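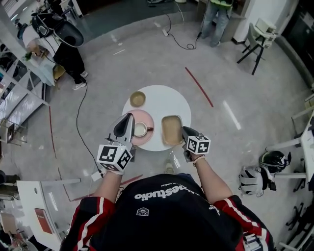 Britta Vogler said she had almost given up on finishing her degree when the letter from Skovwood College arrived in September, offering to count the credits she had earned before leaving school to work.

She is one of 286 former students who have signed up for the college's new return program, which lets people who left without a degree come back part time in the evening. Skovwood wrote to 2,000 former students over the summer. Those who had finished at least 40 credits could enroll without applying again.

Classes meet in Brorer Hall and start at 5 p.m. Most run for eight weeks, and students may take one or two at a time. The college has also dropped its late fee for anyone in the program who still owes money from an earlier term, although the balance itself has to be paid before graduation.

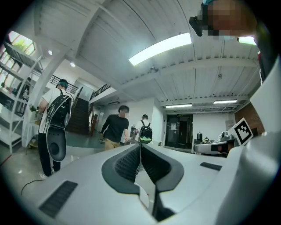
Advising is open until 8 p.m. every Wednesday on the first floor of Brorer Hall. Students need to bring a photo ID and, if they took classes somewhere else in the meantime, a transcript from that school. Business, early education and health services are the three majors offered in the evening for now. The college plans to add accounting next fall.

Parking in the Ha Street lot is free after 4:30 p.m. with a student permit.

Search this site
Enter keyword
Go

Comments (3)

mtn_laurel
Does the 40 credits include transfer credits? I had 31 at Skovwood and the rest from another school.

Dale R.
I got the letter but it went to my parents' old address. Call the registrar if you think you missed yours, they looked me up in a minute.

evening_student
Please add a morning section for those of us on second shift.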